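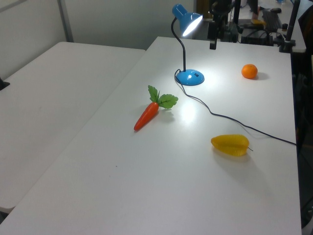 Page 4

Unit Two: Planning Walking Routes for Guided Groups

Reading for this unit: the Ernora course pack, first section. Bring a printed copy to the seminar.

2.1 Choosing a base

A walking holiday may be linear, with a new overnight stop each day, or centered on a single base. Linear routes give guests a sense of progress but depend on luggage transfer. Centered routes are simpler to staff and allow a tired guest to take a day off without disrupting the party. Ultano, the operator studied in this unit, uses both forms and prices them separately.

2.2 Grading the day

Distance alone is a poor measure of difficulty. Students should record total ascent, surface, exposure and the number of points at which a walker can leave the route. In the Jundon case, a climb of 300 meters placed early in the morning drew fewer complaints than the same climb after lunch. Grades must be stated in the brochure in plain terms — "moderate" means little to a first-time guest unless it is defined.

2.3 Group size and pace

Ultano permits up to 40 guests on a departure, divided into four walking parties. Each party has its own leader, and start times are staggered so that parties do not meet at stiles or narrow bridges. The leader sets the pace by the slowest comfortable walker and agrees on rest stops before setting out.

2.4 Assignment

Prepare a one-day route card for a centered holiday, including one shortened alternative and a wet-weather plan. Submit the card to Weronika Pawłowska in the course office. Questions on map work should be directed to Radosław Gajewski.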